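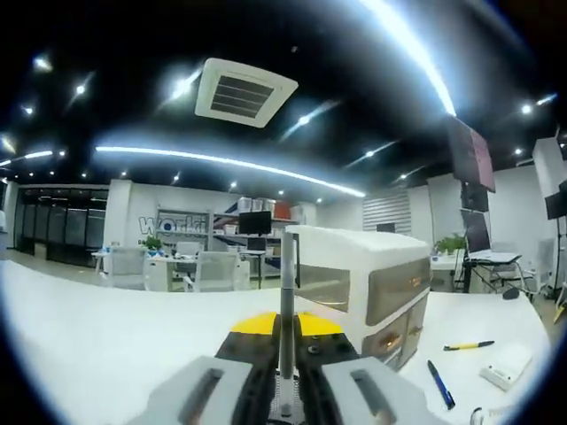 Gruleck desktop drawers, white with tinted fronts

Product code: GRU 400
Price: £25 inc. VAT
Availability: in stock, small numbers, next lot due November

Small plastic drawer unit for the top of a desk. White casing, rounded top, see-through drawers with a brownish tint. You can tell what's in a drawer without pulling it open but it doesn't look like a jumble from across the room. Small handles on the front. Stands on the table, nothing to screw down, nothing to build apart from dropping the drawers in.

We had the all-clear version before this one. Fine, but every biro and paperclip on show. The tinted ones have outsold them and we're not getting the clear back in, sorry. Please stop emailing about it!

What people keep in them

Pens, mostly. Also staples, spare keys, stamps, plasters, batteries, charger leads, sewing bits, seed packets, hair grips. Card games. One customer has the lot full of fuses. Small boxes go in fine if they'll lie flat - check the height of the box first, the drawers are not deep.

Not for A4 paper. Says so on the carton and we still get them back for it. If you want paper drawers look at the Tovau trays further down the page, they're made for it.

Loading

600 g per drawer. More than that and the front starts to drag when you pull. Heavy things at the bottom, obvious but worth saying. Don't stand a printer on top. A lamp or a plant is fine, put a saucer under the plant.

The drawers come all the way out. Handy for tipping out crumbs and pencil shavings, or for taking the whole drawer to where you're working. They don't have a stop at the back so if you yank one it will land in your lap. Pull gently for the first few days till you get the feel of it.

Setting up a desk with one

Put it at the back of the desk and to one side, your writing hand side if you can. Leave enough room in front for the drawer to open fully without shoving the keyboard. Pens you use every day don't belong in a drawer at all, they end up lying about on the table anyway. Get a pot for those and keep the drawers for spares.

One kind of thing per drawer. Pens in one, clips and pins in another, leads in another. Leave one drawer empty if you can bear to, it wil fill itself.

Labels: the Trikeck strips fit across the fronts and peel off again without leaving glue. 10 to a pack. Write on them before you stick them. Ordinary paper labels do stick but they're a pain to get off, warm water and a thumbnail.

For inside the drawers, Carré dividers. Little square trays, sold loose, mix and match. They stop everything sliding to the back when you shut the drawer. Clips and pins are hopeless without them. Not included with the unit.

Cleaning

Soft cloth, bit of washing-up liquid, dry it off. No scourers, no bleach, no nail varnish remover - the tinted plastic scratches and goes cloudy. Don't put the drawers in the dishwasher. The white casing picks up ink. Dab it off while it's fresh, once it's dried in you're stuck with it.

Keep it out of a sunny window if you want the white to stay white.

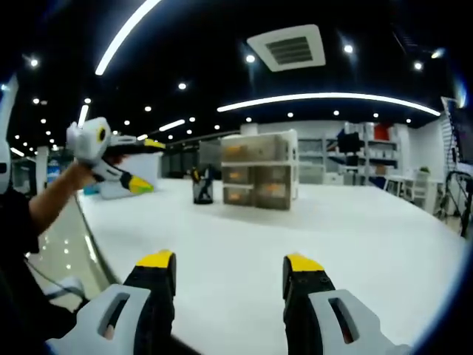
Can I buy a spare drawer if I crack one?
Spare drawers are £10 each and go out from the same warehouse as the units. Send us the code moulded on the underside of the old drawer so we pick the right size, or the order number if you can't read it.

Is it safe for food?
Wrapped things only. Tea bags, sugar sachets, sweets in their wrappers. It's stationery plastic and isn't sold for loose food.

Does it slide about on a smooth table?
A bit, when it's empty. Once there's something in the bottom drawers it stays where you put it. Four stick-on rubber feet in the bag with the instructions if it bothers you, put them on when the underside is clean and dry.

Can two go side by side?
Happily. Stacking one on another we don't recommend, the rounded top gives the upper one nothing flat to sit on.

Goes with it

Gruleck pen pot, mesh, black. Wide enough for scissors and a ruler. Doesn't tip.
Trikeck label strips, pack of 10
Carré dividers, each
Tovau paper trays, A4, white or grey. These do stack.

Ordering for an office or school

25 units or more and the price drops, ring or email for a quote. We can pack by room if you send a list, just put the room name next to the quantity. Big orders come on a pallet so somebody needs to be there to take it in. Tell us about stairs beforehand please.

Delivery and returns

Orders in before 2pm go the same day if it's in stock. Unit is sent in its own carton with the drawers taped shut - peel the tape slowly, it can lift the film off the fronts. The film is meant to come off by the way, it's only there for transit.

Returns within 30 days, unused, with the carton. If it turns up cracked send us one photo of the damage and one of the box, and hang on to the packing untill we've replied. Replacements are sent free and we don't usually want the broken one back.

Trade customers log in for your own prices. Carriage is worked out at the basket, islands cost extra.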